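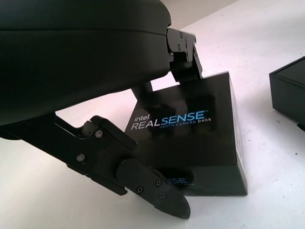

Ticket: Wrist cover contacts carton on top-down approach
Project: Erus
Opened by: Jummai Akande
Assigned to: Wenceslao Bañuelos
Priority: Medium
Status: Closed, one follow-up open

Opened, Jummai Akande
During packing runs on the white table, the gripper stops with a force warning before the fingers have closed. It happens with the small RealSense cartons when they are lying flat. It does not happen with the same cartons stood on edge. The warning comes up on most approaches but not all of them. I have not changed the grasp settings since January. Software is the current Grumel build.

Please also say whether we are allowed to raise the force limit to get through the week. The bench rules don't cover it either way.

Reply, Wenceslao Bañuelos
Do not raise the limit. Bench rule 2 covers it, although the wording is poor: a limit may be changed only after the cause of the stop is known and written in the ticket. I will fix the wording when we close this.

Please send me:
– the approach height set in Flulel
– the tool file name loaded at start
– whether the speed was the same on the runs that passed

Reply, Jummai Akande
Approach height is 90 mm. Tool file is the one for the old short fingers. I had assumed the long finger set used the same file. Speed was the same throughout.

Reply, Wenceslao Bañuelos
That is the likely cause. The old file puts the tool point in the wrong place, so the planner thinks it has more clearance over a flat carton than it has. On edge, the arm comes in from the side and the error doesn't matter much.

Load the long finger file, then do the checks in this order. Arm at reduced speed, one person at the stop button for the whole check.

1. Clear the table of everything the task does not use.
2. Send both arms to the start pose and confirm that the two hands cannot reach each other's half without a handover step.
3. Jog down over a flat carton by hand and stop when a fingertip is 10 mm above the table. Read the clearance on the screen and measure it as well.
4. If the two differ, stop and write both values here. Do not correct it with an offset in the task.
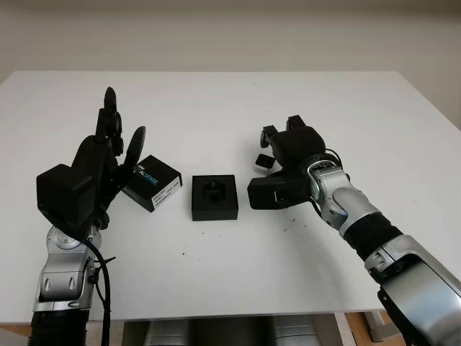 Step 2 is easy to skip because the start pose looks fine by eye. The trouble is the middle of the table, where either arm can go. Anything placed there has to be assigned to one arm in the task file before the run starts.

Reply, Jummai Akande
Done with the long finger file. Screen and measured clearance agree. Flat cartons: no warnings. I ran the Ranjbar check sequence afterward, all 128 poses, no stops. The tray had not been assigned to either arm, so I assigned it to the right.

One question. The table needs a wipe, mainly the specks. Does that have to wait until the arms are powered down?

Reply, Wenceslao Bañuelos
Yes. Nobody reaches over the table with the arms powered, and a cloth counts as reaching. Power down, wipe, then repeat step 3 before the next run. It takes roughly five minutes.

Closing note, Sun 28 March
Cause: wrong tool file after finger change.
Fix: correct file loaded, clearance checked by hand.
Force limit: unchanged.

Rule 2 now reads: "Force and speed limits stay as set until the cause of a stop has been found and entered in the ticket. A second person approves any change." New line added under finger changes: "Load the matching tool file and enter its name in the log."

Follow-up still open: Flulel should refuse to start when the tool file and the finger set don't match. Wenceslao has it.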